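Data card for the Elolora tabletop set, release 2. Last edited Sunday, June 28, 2026.

# Elolora

Elolora is a set of teleoperated recordings of a two-armed humanoid robot working at a table. It was collected by the Morin project at Fledham to train and test policies for reaching, grasping and placing household objects. Each recording holds camera video, joint positions, commanded positions and a short text instruction.

## Contents

| Item | Value |
|---|---|
| Episodes | 3864 |
| Episodes marked `success` | 2109 |
| Recording sessions | 29 |
| Arms | both arms logged in every episode |
| Hands | five fingers each |
| Cameras | head, left wrist, right wrist |
| Language | English instructions, one per episode |
| Control | teleoperation, no scripted motion |

Every episode is one attempt at one instruction. An attempt starts when the operator takes control and ends when the operator presses the stop pedal. There is no fixed length. Short episodes are often early stops and should be checked against the `outcome` field before they are used as demonstrations.

## Folder layout

```
elolora/
 sessions/
 <session_id>/
 session.json
 <episode_id>/
 head.mp4
 wrist_left.mp4
 wrist_right.mp4
 state.parquet
 episode.json
 splits/
 train.txt
 val.txt
 test.txt
 calib/
 <session_id>.json
 CHANGES.md
 LICENSE
```

The video files in an episode share a start time. Frame timestamps are stored in `state.parquet` and should be used for alignment. Don't align by frame index. The wrist cameras sometimes drop a frame, and an index match will drift in longer episodes.

## Fields in `episode.json`

- `instruction`: the text the operator was given before the attempt, such as "pick up the mug by the handle with the right hand".
- `outcome`: one of `success`, `fail`, `stopped`, `unclear`.
- `active_hand`: `left`, `right` or `both`. This is the hand the instruction asks for. The other hand may still move.
- `object`: a short name for the target object.
- `start_pose`: the name of the starting arm pose.
- `operator`: a random code, new for each session. It can't be used to follow one operator across sessions.
- `notes`: free text, usually blank.

## Fields in `state.parquet`

Joint positions and commanded positions are in radians. Finger values are normalized from open (0) to closed (1), and the thumb has a separate column for rotation across the palm. There is no force or touch signal. The hands report motor current, but we found the readings too noisy to publish and took them out before the first release.

The commanded values are what the teleoperation software sent after smoothing. Raw operator input is not included.

## How an episode is collected

1. The operator places the target object on the table. Its position and the direction of the handle, if it has one, come from a random draw shown on the operator's screen.
2. Both arms go to the starting pose.
3. The instruction appears and recording begins.
4. The operator carries out the instruction at a normal pace. One retry inside the same episode is allowed.
5. The operator stops the recording and picks an outcome.
6. A second person reviews the head video at the end of the session and may change the outcome. Changes are logged in `session.json`.

Operators are told to keep the resting hand open and out of the way. They are also told not to nudge the object into a better position before grasping it unless the instruction says so. Both rules are broken in some episodes. We kept those episodes and did not relabel them.

Mug episodes make up the largest group. They cover handle grasps, body grasps and pushes. We chose mugs early on because the handle makes it easy to write an instruction that has a clear right and wrong way of being carried out.

## Views

A wrist view with the mug in reach, then the head view, then a wrist view over the edge of the table and the floral sheet.

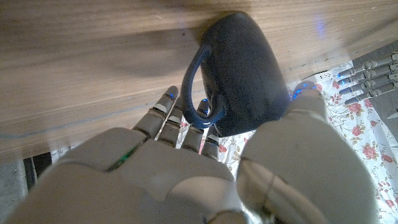
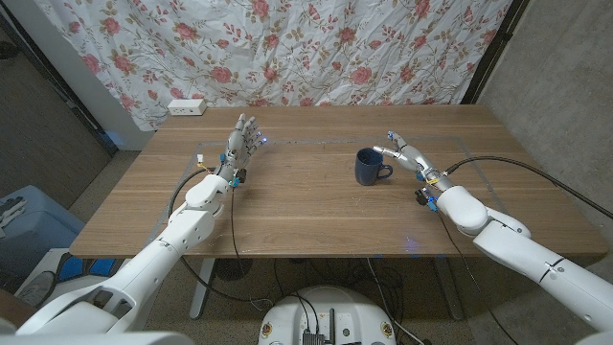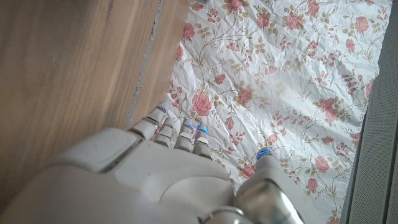

On the March draft of this card, Ukness commented that a single `outcome` label was too coarse for mug grasps, and that an attempt which lifts the mug by the body after being asked for the handle should not sit in the same bin as one that knocks it over. They asked for a separate field for the part of the object that was touched.

We agree with this and have added it in part. Mug episodes in release 2 carry an extra field, `contact`, with the values `handle`, `body`, `rim`, `none` and `unclear`. It was filled in by hand from the wrist video. Other objects don't have it yet. If you filter mug episodes by `success` alone you will get only attempts where the contact matched the instruction. If you want every attempt that ended with the mug off the table, filter on `lifted` as well.

## Known issues

**Hidden contact.** In the wrist views the fingers and thumb often cover part of the object during the last stage of the reach. The moment of contact can be hard to see from that camera, and the head view may be blocked by the forearm at the same time. `contact` is set to `unclear` when neither camera settles it.

**Lights on the fingertips.** The blue lights on the hands stay on during recording. On dark glazed objects they leave a blue tint that moves with the hand. A policy trained on wrist video may pick this up as a distance cue. We suggest color jitter during training, and at least one test run with the lights taped over if your hands allow it.

**Dim video.** The room lighting is low in most sessions. Exposure was left on automatic in the early sessions and fixed later. The `exposure` field in `session.json` says which. Mixed batches show a visible jump in brightness.

**One table, one room.** All sessions were recorded in the same room at Fledham. The background changes very little between sessions, and the floral fabric shows up in both head and wrist video. Don't expect a policy trained only on this set to carry over to another table without more data.

**Wrist camera aim.** The wrist cameras were taken off and put back between sessions. Calibration files are per session. Loading one calibration for the whole set will give errors large enough to matter for grasping.

**Idle hand motion.** The hand that isn't in use sometimes drifts. This comes from the operator's own hand moving while they concentrate on the other one. If you train on both arms, consider masking the loss on the resting arm or replacing its commands with a hold.

**Timing lag.** Commanded positions lead measured positions by a varying amount. We haven't corrected this.

## Splits

Splits are made by session, so no session appears in more than one list. The test list includes two objects that don't appear in training. Failed and stopped episodes are present in all three lists. For plain imitation learning you will usually want to keep only `success`:

```python
from elolora import load_split

train = load_split("train")
train = train.filter(outcome="success")
mugs = train.filter(object="mug", contact="handle")
```

The loader reads video lazily. Copying the set to a local disk first is a lot faster than reading it over a network drive.

## Intended use

The set is meant for research on imitation learning, grasp prediction, outcome detection and the matching of text instructions to short manipulation tasks. The failed episodes were kept with outcome detection in mind, and they also help when checking that a policy's score tracks what a reviewer would say.

It should not be used as evidence that a robot is safe to work near people. No people take part in the tasks. It also isn't suited to learning force control, for the reason given under `state.parquet`.

## Privacy

Sessions were recorded with operators out of view of the cameras. Audio was never recorded. In a few head videos a person's sleeve or hand came into view while an object was being reset, and those episodes were trimmed to the part between starting pose and stop. If you find one that was missed, open an issue with the episode ID and it will be pulled from the next release.

## Changes in release 2

- Added `contact` for mug episodes.
- Added `lifted` for all episodes.
- Replaced the operator codes. The old ones were stable across sessions and should not be used. Please delete copies of the first release.
- Fixed swapped left and right wrist video in one session.
- Removed duplicate episodes caused by a double press of the stop pedal.
- Moved calibration out of the session folders and into `calib/`.

## Open work

- `contact` for bottles, bowls and boxes.
- A second reviewer for episodes marked `unclear`.
- Sessions at another table. Ukness has offered space for this, but no dates are set.
- A smaller sample set that can be downloaded without an account.

## Reporting problems

Use the issue tracker and give the session ID, the episode ID and the camera. For alignment problems, include the timestamp from `state.parquet`, since players disagree on how they count frames. Label corrections are welcome as a pull request against the episode file, with one line in `notes` saying what you saw in the video.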